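The Case for Keeping the Branch Library Open Late

5/29/18
Opinion, by Nasrin Moradi

The Hosolthorpe town council will soon decide whether the Štefanec Street branch library should close at 5 p.m. on weekdays. The proposal is presented as a modest saving. It deserves closer study than it has received so far.

A library that closes at five serves people who are free before five. Most working adults in Hosolthorpe are not. Parents collect children, shift workers wake up or head home, and students leave practice at the very hour when the doors would be locked. The council's own paper concedes that evening visits rose after December, when the branch extended its schedule by 2 hours. It then treats that rise as a cost.

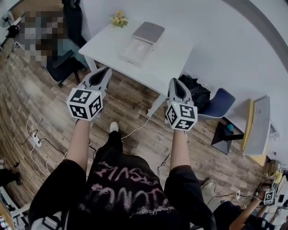

Supporters of the change argue that residents may use the central library instead. The central library is 23 minutes away by bus, and the last return service leaves early in the evening. For an older resident, or for a teenager without a car, the suggestion has little practical value.

It is also said that most of what a library offers can now be found online. This is true of some materials and untrue of many others. A tax form still has to be printed. A quiet desk cannot be downloaded. Covadonga Garrido, who has managed the branch through two budget cycles, told the council that 62 residents had signed up for evening reading help this spring. Under the new hours, their sessions would have no room and no staff.

The council has a duty to spend carefully, and no service should be exempt from review. A fair review, however, would begin by asking who uses the building and when. The council should delay its vote until that work has been done and the results have been made public.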